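Plallby puts its storage claims to a plain test

Makers of home storage like to promise a tidier life. Plallby sells bins and tables, and would settle for a lid that goes back on.

The company today opened its public trial of the Brorkow bin, a lidded plastic box priced at 99 crowns, after two years in which customers in Brurkau wrote in mostly to complain. Plallby received 1,186 letters about storage in that time. Few praised anything. The most common grievance was the lid, followed by small items that vanish into the bottom of large bins.

"We had a drawer full of awards for bins that people did not like using," said Ritva Seppälä, head of home goods. "I am not convinced this one is better. That is why we are asking."

Testing is done at an ordinary table with a pale, fine-grained wooden top. Plallby turned down a styled kitchen set for the purpose, on the view that most things look good next to a bowl of lemons.

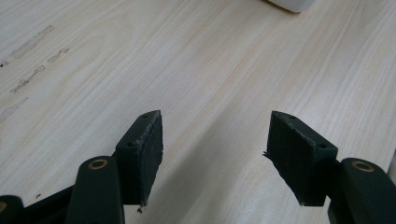 Zofia Rutkowska is unmoved. A table, she wrote to the company, tells her nothing about a hall closet with coats in it, and she would like to hear how the bin does after a winter of wet boots before she spends a cent.

Her point has been taken. Closet and shelf trials will follow in December.

For now the work is dull by design. A bin is opened, the lid set down next to it, something small put in or taken out. The white bin has flared walls and a thick rolled rim, and the lid has a black latch tab, a part Plallby's earlier boxes did without and which may yet prove to be one more thing to snap off. 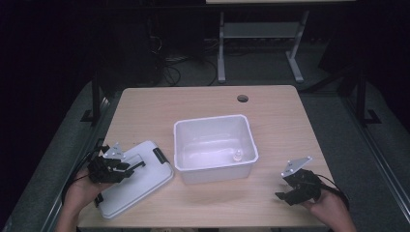

BRURKAU, 2002-01-16

Plallby will lend the bin to 600 households, free of charge, and print their remarks unedited, including the rude ones. Households keep the bin if they want it. Arben Stojanovska, who runs the trial, expects a good number back.

No claim about saved time or calmer mornings will appear on the label.

Press contact: Flor Bermúdez, Plallby, Brurkau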